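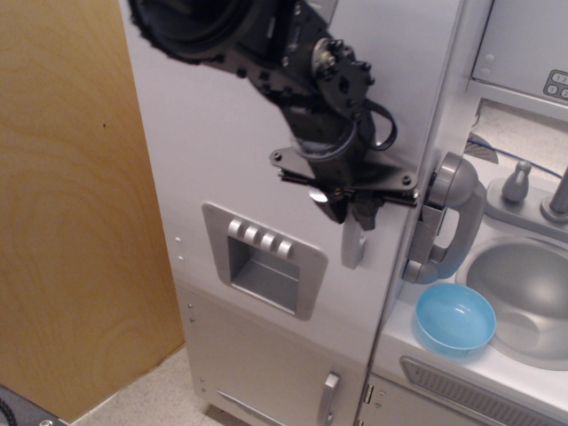
The little white fridge in the play kitchen

2022-02-28

I have been meaning to write about defrosting since December, when our freezer drawer finally refused to open at all and I had to have words with it. We bought the fridge when we moved to Palby, a plain tall Baser with 2 drawers at the bottom, and I'm afraid I had treated it as a cupboard that happened to be cold.

So I gave it a whole morning – towels on the floor, a bowl of hot water on the shelf, radio on – and I can report that patience really does beat the butter knife. I found peas from goodness knows when, half a loaf, and a tub marked only "nice one", which turned out to be plum crumble (and it was nice!).

The repair shop on Amness Road had quoted me 303 pounds for a new drawer and seal, so you can imagine how pleased I was when everything slid back in as smoothly as the day it came. I wiped the seal with warm water and a drop of washing-up liquid, let it dry properly and shut the door with a satisfying thump.

I've promised myself I'll do it again before next winter. The crumble went very well with custard.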